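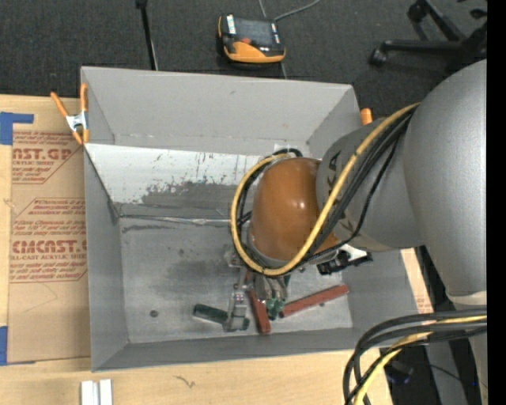
Tumham Stackable Storage Bin, Gray

I've been selling these out of my little Brillville shop for two years now and they're still the thing I reorder most. I keep eleven of them at home myself (don't ask what's in the bottom one).

The Tumham is a straight-up rectangular bin with a flat base, so it sits nicely on a shelf and doesn't rock when you rummage. It holds 42 liters. That's a winter's worth of sweaters, or all of my son's train track with room for the bridges. The rim is easy on your fingers when the thing is full – and please lift with both hands when it is!

I get asked about lids a lot. They're sold separately, and the Stunico clip-on lid fits. The older Görtz lids almost fit, which is worse than not fitting, so skip those. With a lid on you can stack them four high. Without one they nest, and a whole pile takes up about as much closet as a laundry hamper.

To clean, use warm water and dish soap. Subira Shemweta wrote in to say baking soda paste got beet juice out of hers, and I've since tried it on curry with pretty good luck. Skip the dishwasher – the long sides can bow.

Gray is the only color I carry right now. Blue should be back in July.

Item no. 266
Capacity: 42 liters
Lid: not included
In stock: 189

Orders in before 2 p.m. go out the same day. Si-woo Hwang does the packing and will happily nest several in one carton to save you on shipping, so just leave a note at checkout. Local pickup is fine too, ring the side bell.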